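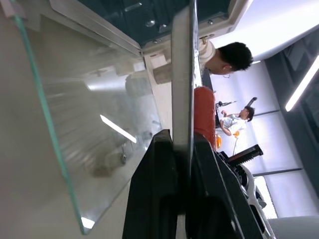
Glass Cabinet and Display Case Check – Room 2, Jornovbridge

Checked by: Gerd Seidel
Date: 11 November 2020
Last full check: July

What a good set of cases these are! I got through every item on the Flosberg list this time, and my comments are longer than usual, so please read them before you load the shelves again.

1. Glass sheets
Look for chips, cracks and deep scratches along every exposed edge.
Result: OK
Comment: Run a folded cloth down the edge, never a bare finger. I found one tiny rough spot on the lower corner of the sheet nearest the window and smoothed it with the fine stone. You can't feel it now. The polish on the rest is beautiful.

2. Corner brackets
Each bracket sits flat and does not turn by hand.
Result: OK, one to watch
Comment: The top bracket on case B has a little play. I've snugged it up and put a pencil mark beside it, so we can see at a glance if it moves.

3. Frame rails and screws
All screws present, heads flush, no burrs.
Result: OK after work
Comment: Two were standing proud on the right-hand side of case A. Hand screwdriver only, please – the power driver is far too strong for these frames. Spares are in the Mahama tin, top drawer, and there are 18 left.

4. Panels
Panels slide or lift out without sticking and go back square.
Result: OK
Comment: So much better than last time! Candle wax in the channel has done wonders. Keep the panel upright when you lift it and have somewhere padded to put it down before you start.

5. Knobs and catches
Pull gently, then firmly. Catch holds both times.
Result: Case A OK, case B OK, case C fails
Comment: The catch on case C lets go at the second pull. Keep it empty until the new one is fitted. I've ordered part 3267 from Devomow.

6. Inside surfaces
Clean, dry, nothing sticky, no flaking paint.
Result: OK
Comment: The paint has held up wonderfully. Warm water and a drop of dish soap is all it wants. Glass cleaner leaves streaks on gloss paint and they are a pain to get off.

7. Shelf pins
Four to a shelf, pushed fully home, all the same type.
Result: OK
Comment: Somebody had mixed in a short pin on case B, bottom shelf. Swapped.

8. Floor and surroundings
Cases stand level, nothing leaning on the glass, walkway clear.
Result: Partly
Comment: Case C rocks a bit on the old boards. A thin wedge under the back left foot fixed it for today, but I'd like a proper adjustable foot there.

Still to do
Catch on case C
Adjustable foot, case C, back left
Check the pencil mark on case B at the next visit

Signed: G. Seidel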